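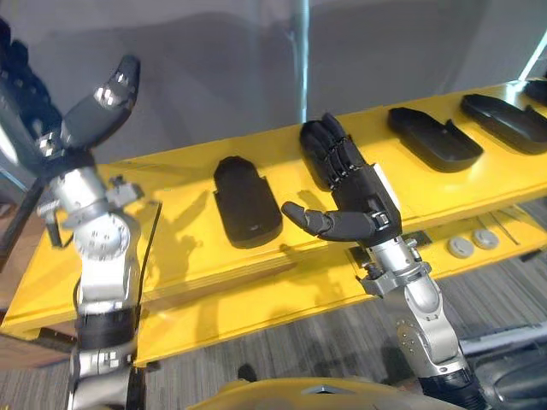
Rink inspection before the junior hockey camp, Daltano arena, 10/3/19. I went through all points with the list of the league and wrote my comments after each one. Please read also the comments where the result is OK, there are small things in them. For the panels of the boards, I remind the staff that clear material is hard to notice when you look at it from the edge, where you see only a thin dark line, so check each joint by hand.

1. Ice surface. OK. No holes near the goal lines. One soft place behind the north net, to be filled before the first practice.

2. Boards and kick plate. OK with comment. Screws are standing out at 3 places on the visitor side. A player can cut a glove or worse.

3. Protective panels. NOT OK. Panel 7 moves when it is pushed. The support post must be tightened, and no shooting drills on that end until it is done.

4. Netting above the end zones. OK. The small tear from September is closed well.

5. Goal pegs. OK. Both nets come off with normal force.

6. Player benches and gates. NOT OK. The home gate does not lock from the first try. Khan was asked for a new latch, I wait for the answer.

7. Helmets for loan. Checked 89, all with chin strap. The ones with an old certification sticker are put in the Maltia storage and must not be given out.

8. Spectator seats. 221 seats in the east stand. Row C has a broken armrest, covered with tape for now.

9. First aid room. OK. Stretcher is in place, ice packs are few. Cundetti delivers more together with the tape order.

10. Emergency exits. OK. Please do not park the stick carts in the corridor, I moved them two times already.

Second visit is needed for points 3 and 6.

Checked by: Syahrul Wijaya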